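Posted in: Student Life > Nursing & Health Programs > Working While Studying

Should I drop to part-time after failing pharmacology, or push through?

Rostam Daneshvar
September 23, 2023

Hi everyone, I've been reading this board since before I applied and I finally have to ask for something myself. I'm in the third semester of a two-year RN program at Rimthorpe, and last term I failed pharmacology by 2 points. I passed everything else, and my med-surg instructor wrote some very kind things on my evaluation (I have it taped inside a cupboard door, which my wife thinks is funny). But pharm is a prerequisite for the next block, so I'm retaking it now along with maternal-child and a clinical, and I work evenings at a pharmacy counter, of all places.

The school has offered me a part-time track. If I take it I'd finish the following December instead of in the spring, and there's an extra fee of $542 because of how they bill the lab insurance across another year. My advisor says it's completely up to me, and she was nice about it, but I left her office knowing no more than when I went in. We have a little one at home and my wife has already been carrying a lot, so another term feels like a big thing to ask of her.

Part of me thinks I should just get it over with. The other part remembers sitting in that exam, reading a question about beta blockers over and over, and not being able to pull up a single thing. The rule here is that if you fail the same course twice you're out and have to reapply from the start. Has anyone gone part-time in the middle of a program? Did you lose touch with your cohort? And did any employer ever ask you about it? Thank you for reading all this, I know it's long.

Bello Olaniyan

Oh Rostam, I could have written this myself! I went part-time after my second semester, for a different course (mine was pathophysiology, and it flattened me), and I'm now on a step-down unit and very happy there. So take a breath first, please. You are behind by one class.

I'll start with the cohort, since I worried about that more than anything. Yes, you do lose them a bit. The group chat moves on without you and you hear about the pinning ceremony secondhand, and I won't pretend I didn't have a cry in the parking lot that day. But you pick up a new bunch, and mine had two other people who had also slowed down, and we studied together every week at one of their kitchen tables until we graduated. I still have both of their numbers. One of them made the most wonderful lentil soup, and I'm convinced it got me through fluids and electrolytes.

As for employers, I have had three interviews and it came up in one. The manager asked why the dates were longer, I said I'd retaken a course and reduced my load so I could learn it properly, and she nodded and went on to ask me about night shifts. That was the whole conversation.

The thing I'd look at hard is the "fail twice" rule. Ask your school for it in writing, and ask whether a withdrawal counts as an attempt. At mine it didn't if you did it before midterm, and one girl in my year didn't find that out until the week after. Ask financial aid too, before you sign anything, because going under a certain number of credits changed my loan and I had a very unpleasant letter about it. I ended up over $3000 short for that year and had to pick up extra shifts, so I wasn't saving as much time as I'd hoped.

For the studying itself, I stopped trying to learn drugs one at a time. I did them by class, with the ending of the name, what it does, the worst side effect, and what I'd check before giving it. One page per class, by hand. Every morning before breakfast I'd cover the page and say it out loud to the cat. You have a real advantage with the pharmacy counter, you know. Whenever a prescription comes through, see if you can name the class before you look.

And talk to your wife with the actual calendar in front of you both. I put it off for weeks, and my husband had already guessed. Do come back and tell us what you decide, whichever way it goes. I'll be looking for it!

Jasent

Push through. Part-time dragged on forever for my sister and she hated it. Drop some of the work hours instead if you can, and get the practice question book, the thick one. Do 3 sets a night.

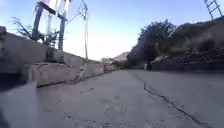
Soltani: Can I add one small thing for Rostam, check whether the part-time track keeps the same clinical site. Mine didn't, and I had to redo all the onboarding paperwork and the skills check-off before they'd let me on the floor. It was fine in the end but it ate up two weeks, and I wish I'd asked the coordinator earlier.

Related discussions
Retaking a nursing course with a new instructor
How many hours do you work during clinicals?
Making drug cards that you will really use
Does a withdrawal look bad on a transcript?
Trernetti scholarship for returning students, has anyone applied?
Telling your family you need another semester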